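Hallstead Facility Gallery: Care of the Two-Arm Handling Cell

The Drivside cell at Hallstead is used for handling trials with household objects. This page records its routine care by the Siqueira maintenance group.

Finger pads are inspected after every 700 grasps. Pads showing wear are replaced as a pair, and the grip force is then reset on both sides before work resumes. 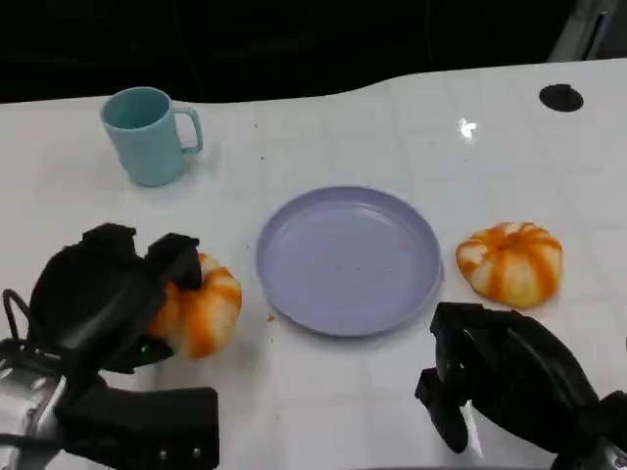
The handling check follows each pad change. Small striped pumpkins are well suited to it — their ribs give a curved finger an uneven surface to close on. Tableware such as a mug or a plate may remain on the table during the check.

Fragments are cleared from the tabletop at the close of each session, and the cable at the left wrist is examined for chafing over its full travel.

Replacement pads are supplied by Dorkotex under part number 233. Hallstead keeps 5 pairs in stock, and the log sheet is stored in the cell cabinet.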